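# Five weeks with the Flament diesel

October already, and I still owe you all an update on the car.
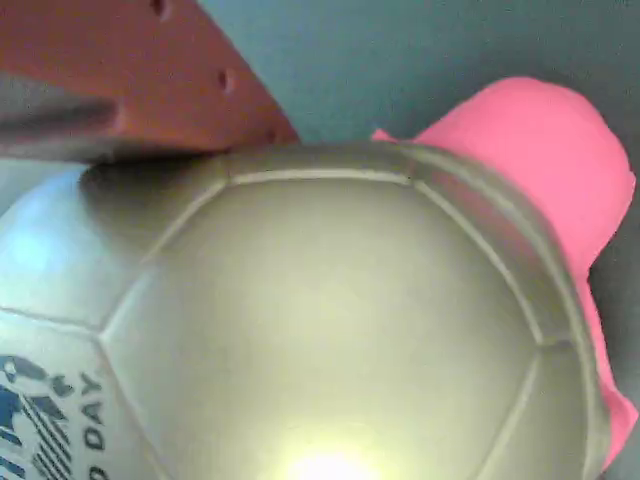 Lachlan Shearer reckons I should have gone electric and saved myself the paperwork. He's told me so twice now, and his last comment on here was that anyone buying a used diesel these days "deserves every warning light they get." Fair enough, Lachlan! But you don't have my commute, and you don't have my bank balance either.

So, the Flament. It's the wagon with the smaller engine, and I got it from Darach, the used lot out past the river (the one with the terrible coffee). I've put nearly 973 miles on it and mostly I love it. It's quiet on the highway, the seats are great, and the trunk swallows everything I throw at it. The fuel gauge barely moves, which after my old car feels like cheating.

Now the bad part. The particulate filter light came on in week two. I did what the manual says and took it for a long run at a steady speed, and it went out. Then it came back. I took it for another run, same thing. My trips to work are five miles each way with a stoplight every couple of blocks, so the exhaust never gets hot enough to clean itself. I knew this was a thing with diesels. I just figured it happened to other people.

Darach plugged it in and said the filter itself is fine but a pressure sensor is reading high. The part is made by Esari and they had to order it, so I'm driving around with a little orange light for company until it shows up. It's covered by the warranty, and I have that in writing, because I asked three times.

Would I buy it again? Probably, yeah, but I'd go for the gas version. I'm also trying to talk my sister into the big trip next spring, down through Spain and over to Bragança, and she wants to know if we're renting or what. Renting! I'm not shipping a car across an ocean, even one with seats this good.

If anyone has had that sensor swapped, let me know how long the light stayed off. Also still looking for floor mats that fit.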